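Stomton District Council — Members' Office
Handover inspection checklist, September
Outgoing member: Leandro Toledo (resigned)
Incoming member: Rasa Rätsep
Inspected by: Dace Pärn. Comments are written by me unless other initials are given.

1. Office keys returned and signed for — PARTLY
Front door and letter box keys received. The key for the gray cabinet is missing. Mr. Toledo says that he gave it to the previous secretary. Please change the lock before the next surgery hour.

2. Fire exit free and door opens fully — YES
The door is heavy at the bottom. It must be planed a little.

3. Fire extinguisher inside its test date — YES
The label is hard to read from the floor. Hang it lower.
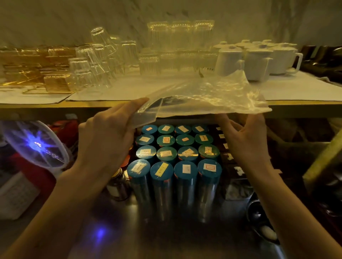
4. Residents' letters and case files locked — NO
I found 13 open cases in an ordinary drawer, with home addresses. I moved them to the safe in the clerk's room and Ms. Rätsep has the list. This point is serious and I will check it again myself.

5. Computer accounts closed — YES
The mailbox stays open for 30 days with an automatic answer. The text of the answer still has the old title "deputy leader", please correct it.

6. Cables and sockets
One extension cord was plugged into another one under the desk. Removed. Not to be repeated, also not in winter with the heater.

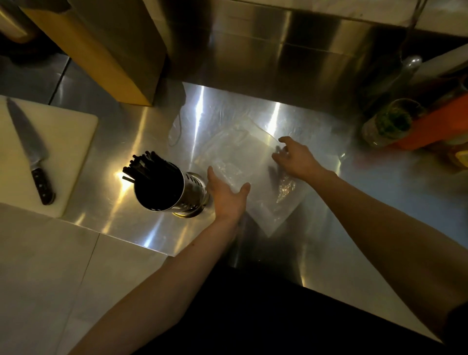

Clear plastic bag on a steel counter.

7. Public meeting room, number of persons — YES
The limit of 200 is posted at both entrances. For the by-election debate we need one person at each entrance who keeps the number.

8. Step-free entrance — PARTLY
The ramp is good, the bell is too high. I asked for a new bell already in spring and I ask again now.

9. Political material removed from council rooms — NO
There were 2 boxes of leaflets behind the coat stand. A council room cannot store party papers — it does not matter which party. Mr. Toledo's agent, Dalia Paulauskas, agreed to collect them.

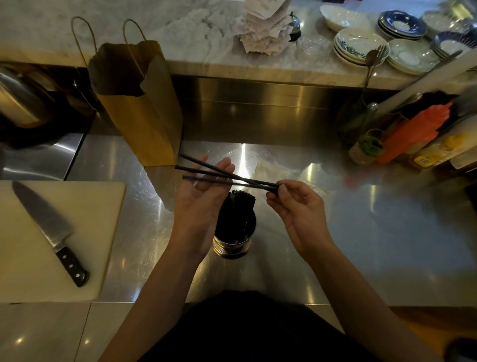 10. Office expenses book complete to the last day
Complete, but the page for the Plekine visit has no receipt for the train. Masanobu Tamura in finance has written to Mr. Toledo. D.P. (Paulauskas) should not sign for him; the signature must be his own.

11. Alarm code changed — YES
Done in my presence at 4:15 p.m. The old code was written inside the cupboard door, I have painted over it.

12. First aid box — PARTLY
Plasters are enough. The eye wash is expired. Ordered.

Result: handover accepted with open points 1, 4, 8, 9, 10 and 12. Points 4 and 9 must be closed before Ms. Rätsep receives residents in the office.

Signed: D. Pärn
Copy to: R. Rätsep, M. Tamura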